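Pradeck 305 Waterborne Tabletop Finish, Matte

Last updated: February 2026

Pradeck 305 is a two-part waterborne polyurethane finish for interior wood tables, desks and counters. It dries clear and is intended for pale species such as birch, maple, ash and beech, where an oil-based finish would turn the surface yellow. The cured film resists water, coffee, cooking oil and most household cleaners. It is not rated for floors, exterior use or direct contact with hot cookware.

The product is supplied as a kit with Part A (resin) and Part B (hardener) in separate containers. Part A is filled to 1000 mL in an oversized can so that Part B can be added and stirred without decanting. Gloss and satin versions are sold under separate part numbers and use the same hardener. Sheens may be blended before Part B is added.

Surface preparation

Sand bare wood with the grain and finish with a fine grit. Very fine abrasives close the grain on maple and beech and reduce adhesion. Vacuum the surface, then wipe with a lint-free cloth dampened with clean water. Tack cloths that contain wax or silicone must not be used.

Previously oiled or waxed tops must be sanded back to bare wood. Previously lacquered tops can be recoated after a full scuff sanding, provided the old film is sound. Test an area on the underside first. Veneered tops can be coated if the veneer is firmly bonded; check the edges for lifting and reglue as needed. For oak and other open-grain woods, apply Hiren Grain Sealer as the first coat. The sealer can be sanded the same day.

Mixing and application

Stir Part A to bring the matting agent up from the bottom of the can. Add the full contents of Part B slowly while stirring, and let the mixture stand until the bubbles clear. Do not shake. Mixed material has a pot life of 2 hours at room temperature. A rise in thickness is not a reliable sign that pot life has ended, so note the time of mixing on the can.

Apply with a short-nap roller or a synthetic brush. Keep a wet edge and work across the full width of the top before moving on. Lay off lightly with the grain and leave it alone once the film begins to set. Two coats are sufficient for desks. Dining tables and service counters should receive a third. Sand lightly between coats and remove all dust. Coat the underside and edges as well as the face, or solid-wood tops may cup with changes in humidity.

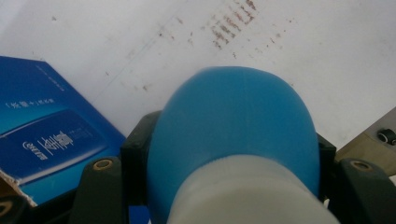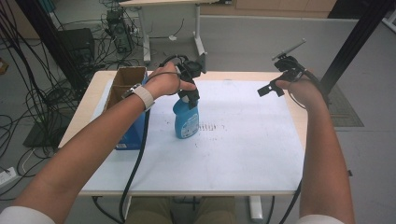 Routine cleaning of the cured film requires only water and a small amount of neutral soap. Wait until full cure before the first wet cleaning. Abrasive pads, melamine sponges and cleaners containing ammonia will change the sheen of the matte version and are not covered under the warranty. A plastic trigger-spray bottle, like the blue one with the black head on the light wooden table, is a suitable way to apply the solution. Mist the cloth first, then wipe; spraying directly onto the top leaves liquid standing at joints and along edge banding. Dry the surface with a second cloth. Standing liquid on an open seam can reach uncoated wood even when the film on the face is undamaged.

Repair and recoating

Light scratches can be blended by scuffing the full panel and applying one fresh coat. Spot repairs remain visible in raking light on matte finishes. Burns and deep cuts should be filled before recoating, using a filler that accepts waterborne products. Nishimura Pale Filler has been checked with this finish and does not bleed. Black marks near metal fittings are usually a reaction in the wood below the film and cannot be cleaned off from above.

Storage and ordering

Store both parts upright in a dry place and protect from freezing. Part A that has frozen must be discarded. Part B reacts with moisture in the air, and opened containers do not keep. Rinse tools in water before the mixture sets.

Stocked by Pesis in the kit size only. Part B is also sold alone for customers holding unopened Part A. Sample panels on birch and ash are available in all three sheens. Technical questions and compatibility requests: Kanako Hirose, coatings desk.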